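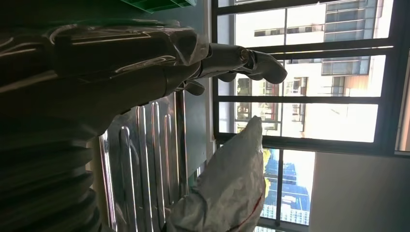

*By the big window, Trirkenby.*

**Pornby to Trirkenby footpath reopens in October**

For immediate release

The riverside path between Pornby and Trirkenby opens again in October after 7 months shut. New gravel, 18 new gates, drains cleared. Two stiles gone for good.

Work done by Vandus, with fencing from Bühler. Final cost £83,000, under budget. A further 357 metres at the Pornby end still to do, expected in spring. Walkers please use the lane untill then.

Dogs on leads past the sheep fields. No bikes. Parking at Trirkenby mill, free after 4pm.

Opening walk starts 10am from the mill, all welcome, boots adviseable. Maps from the post office.

ENDS

Press contact: Trirkenby Paths Group, mornings only.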